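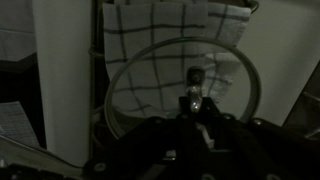 ガラスぶた(丸型、金属つまみ)。うしろは格子柄のふきん。

Prenance 丸型ガラスぶた 単品
取り扱い:Sillbridge 台所道具の棚
サイズ:2番/3番/4番
在庫:2番あり、3番あり、4番は残りわずか(10月の入荷待ち、予約できます)

ふただけ欲しい、という問い合わせが多いので単品ページを作りました。鍋とセットのページは別にあります。急いで書いているので抜けがあったらすみません、随時足します。

どんなふたか

透明なガラスの丸いふた。まわりに細い金属の縁。真ん中に銀色のつまみ。以上です。柄なし、色つきガラスなし、ロゴもなし。煮えている中が見えるのが一番のとりえで、豆を煮る人と、ご飯を鍋で炊く人によく出ます。

つまみは下がふくらんだ丸い形。磨いてあるので光ります。指紋もつきます。気になる人は乾いた布で拭いてください、拭けば取れます。

縁は細め。うちで扱っているほかのふたに比べるとだいぶ細い。見た目はすっきりしますが、鍋の口がゆがんでいると細いぶん正直にガタつきます。古い鍋に合わせる人は下の「測り方」を先に読んでください。お願いします。

サイズについて

番号はPrenanceの呼び方そのままです。号数でもセンチでもインチでもないです。ここ、まちがえる人がとても多い。

2番 小さい鍋用。牛乳を温める、卵をゆでる、味噌汁を少しだけ、そのくらいの鍋。片手鍋の人はたいていこれ。

3番 普段使いの両手鍋用。迷ったら3番、と言いたいところですが迷ったら測ってください。測らずに3番を買って返品、が一番多いです。

4番 大きい鍋用。おでん、カレーを多めに、パスタ。重さもそれなりにあります。片手で持ち上げるとき手首にくる、という声あり。

その上のサイズはありません。作る予定も聞いていません。中間サイズもなし。

Nestenusの重ね鍋をお持ちの方へ。小が2番、中が3番、大が4番。そのまま合います。Nestenusの旧型(取っ手がまっすぐのもの)は大だけ口が少し広いので4番が落ちます。旧型の大には使えません。旧型かどうかわからないときは取っ手を横から見て、曲がっていたら新型。

測り方

鍋の口の内側を、端から端まで。いちばん広いところ。外側じゃなくて内側です。
向きを変えてもう一回測る。数字が違ったら鍋がゆがんでます。
取っ手のつけ根を測らない。
縁が外に反っている鍋は、反りの手前まで。

測った数字をそのまま問い合わせ欄に書いて送ってくれれば、合う番号をこちらで返します。鍋の写真もあると早い。真上からと真横から。メーカー名がわかれば書いてください、わからなければ空欄で大丈夫です。紙を鍋の口に当てて丸く型を取って、その紙を送ってくれた方もいました。あれは助かりました。

届くもの

ふた本体(つまみは取り付け済み)
つまみの予備ねじ
説明の紙

鍋は入っていません。ふきんも入っていません。ラックも入っていません。ふただけです。

つまみの話

ねじ止めです。使っているうちにゆるむことがあります。ふたを持ったときにカクッと動いたら締めどき。内側のねじを、ドライバーで、少しずつ。ぎゅうぎゅうに締めないこと。ガラスに穴をあけて通してあるので、締めすぎは割れのもとです。ほんの少し抵抗が出たところで止める。

月に一度見てもらえれば十分。うちの試し用はしばらく放っておいて、洗い物の最中につまみがくるくる回りだして慌てました。落としてません、念のため。

つまみは熱くなります。金属なので当たり前なんですが、樹脂のつまみから買い替えた人は最初だけ忘れます。鍋つかみか、たたんだふきんで。煮込みの終わりごろは特に。コルクをはさむ人もいますね、つまみの下のくびれに。直火の近くではやめてください。

つまみ単品も売っています。2番から4番まで共通。別メーカーのふたに付くかどうかは穴の大きさしだいで、保証はできません。木のつまみに替えたいという相談もときどき来ますが、うちでは木は扱っていないです。

使い方、ひととおり

最初に洗ってください。普通の台所洗剤とスポンジ。縁の内側に梱包のほこりが残っていることがあるので、そこだけ指でなぞる感じで。

火にかけている間は普通にのせるだけ。ふきこぼれやすいもの(麺、豆、粥)は少しずらして使う。このふたには蒸気穴がないです。穴つきが欲しい人は別の商品になります、すみません。

開けるときは奥側から。手前から開けると湯気が顔に来ます。メガネの人は特に。

熱いままシンクに突っ込まない。冷たい水をかけない。濡れた台にも置かない。冷めるまで五徳の空いているところか、乾いた板の上へ。

直火にはかけられません。オーブン、電子レンジもだめです。金属の縁とつまみがあるので。食洗機は使えますが、縁の白っぽい水あとが気になる人は手洗いのほうがきれいに保てます。

やってほしくないこと:
・金たわし、クレンザー
・ふたの上に別の鍋を重ねる
・ふたを落としぶた代わりに鍋の中へ沈める
・欠けたまま使う

欠けは縁の金属のところに隠れていることがあります。ときどき指の腹で、ではなく、目で見てください。指はあぶないです。

くもり、油はね

油が飛んでくもったときは、ぬるま湯に洗剤を溶かしてしばらく漬けてからスポンジ。それで落ちない黄ばみは重曹を溶いた水を布につけて拭く。縁とガラスのさかい目は古い歯ブラシ。つまみのつけ根も同じ歯ブラシでいけます。ここに油がたまりやすいんですよね。内側のねじのまわりも。

水道水の白い輪っかは、酢を薄めて拭いてすぐ洗い流す。長く置かないでください。金属の縁がくすみます。

仕上げに乾いたふきんで拭くと透明感がぜんぜん違います。毛羽の出ないものがいいです。新品のふきんは一度洗ってから。

しまい方、干し方

ガラスぶたの置き場所、みなさん困っていて、質問の多くがここです。

立てて干すのがいちばん早い。ワイヤーのラックに立てかける、皿立てにはさむ、どちらでも。つまみが当たって安定しないときは、つまみを外側に向ける。壁側に向けると滑ります。下にふきんを敷くと滑りどめになって、音もしない。

Virkのワイヤーラック(別売り)だと、3番までは仕切りにすっと入ります。4番は端の広いところだけ。ふきんをラックのふちにかけておくと、洗ったその手で取れて楽です。格子柄の白いふきん、よく売れているんですが、柄の在庫が日によって違うのでふきんのページで見てください。

引き出しにしまう人は、つまみを下にして伏せない。上向きか、立てるか。重ねるなら間に布を一枚。つまみとガラスが直接当たる重ね方がいちばん傷になります。

鍋にのせたまま棚にしまうなら、ふたを裏返してつまみを鍋の中に入れると高さが減ります。Nestenusの重ね鍋はこのやりかたで、いちばん上の小だけふたを裏返しにできます。中と大は中に鍋が入っているので無理。ふたは別に立てておいてください。

ふた立て(つまみ側をひっかけて扉の裏につけるタイプ)は、このふたの縁が細いので受けの浅いものだと抜けます。受けの深いものを選んでください。うちでは今扱いなし。探し中です。

対応する鍋

Nestenus 重ね鍋 小・中・大(新型)
Nestenus 重ね鍋 小・中(旧型)
Prenance 片手鍋 2番、3番
Prenance 両手鍋 3番、4番

鋳物の重い鍋には向きません。のりますが、ふたが軽いので蒸気でカタカタ鳴ります。フライパンは口の形による。注ぎ口つきのフライパンは注ぎ口からすき間ができます、使えないわけではないです。土鍋はやめておきましょう。段差の形が合わないので。

よくある問い合わせ

ガラスは割れますか。
落とせば割れます。ガラスなので。割れたら素手で集めないで、厚手の手袋と湿らせた新聞紙で。縁の金属は自治体の分別に従ってください。

縁の内側に水が入ります。
入ることがあります。洗ったあと、立てた状態で少し傾けておくと抜けます。振らないでください、手からすっぽ抜けます。

つまみだけ黒くできますか。
今はできません。銀色だけ。

ガラスに小さい気泡のようなものがある。
気泡は製造上のもので、使うのに問題ないものは交換対象外とさせてもらってます。線が走っているように見えるときは使わないで、写真を送ってください。

2枚まとめて買うと送料は。
同じ箱に入るので1回分で済みます。4番を含むと箱が変わるので、カートの表示を見てください。

プレゼント包装は。
できますが、ふただけを贈る方はめったにいないです。鍋とセットなら専用の箱があります。

IHで使えますか。
ふたなので熱源は関係ないです。鍋のほうの表示を見てください。

保証と返品

保証は9か月。対象はつまみのぐらつき(締めても直らないもの)、縁の外れ。落とした、ぶつけた、急に冷やした、は対象外です。

サイズちがいの交換は未使用に限り受け付けます。一度でも火にかけたものはお受けできません。届いたら洗う前に鍋にのせてみてください。のせてみるだけなら未使用あつかいです。箱と中の緩衝材は合うとわかるまで捨てないで。返送のときあの箱がないと本当に困ります。

配送中の割れは、箱を開けたところで写真を撮って連絡を。かけらを取り出す必要はないです。そのまま閉じておいてください。引き取りの手配はこちらでします。

出荷

午後3時までの注文はその日のうちに箱詰めします。混んでいるときは翌日。まとめ買い(お店、教室など)は先に連絡ください、4番は数がそろわないことがあるので。

置き配は選べますが、ガラスものなのでおすすめはしてないです。玄関先で倒れて割れた場合の扱いは配送のページに書いてあります。

セットで見る人が多いもの

Virk ワイヤーラック
格子柄ふきん
Prenance つまみ単品
Nestenus 重ね鍋(小・中・大)

追記

4番の重さを載せてほしいと言われているので、次の入荷で量って載せます。2番と3番もついでに量りまう。
写真の追加希望も受けています。裏側のねじの写真と、鍋にのせて横から見たところ、は準備中。
旧型Nestenus大に合うふたはPrenanceに問い合わせ中、返事がきたらここに書きます。

商品の質問は問い合わせ欄から。担当は Shahzad Hayat です。鍋の内側の寸法を書いてもらえると返事が早いいです。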